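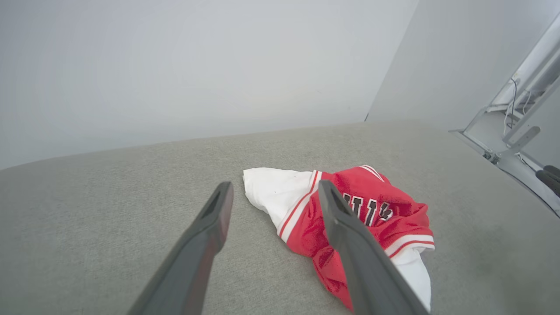 Unit 14: Enclosed Space Entry on Cargo Ships
Course notes, T. Sheehan

Definition. A space with limited openings, poor natural airflow, and no design for continuous occupancy. Ballast tanks, cofferdams, chain lockers and void spaces all qualify. Adjacent spaces are treated the same way until tested.

Oxygen loss. Rusting steel consumes oxygen in a sealed tank. So do timber, coal and some metal ore cargoes. The atmosphere gives no warning by smell or color.

Testing. Sample at the top, middle and bottom of the space through a hose or remote probe. Stop ventilation 10 minutes before sampling. Repeat after every break in work.

Case for discussion: the Norach. A deckhand entered a void space to recover a dropped tool and collapsed. The bosun followed without breathing apparatus and also collapsed. The permit had been signed for the tank next to it.

Points to prepare:
Who had authority to stop the entry?
What should the attendant at the hatch have done first?

Reading: Pritchard, chapter 3. Written answers are due 20th June, 400 words maximum.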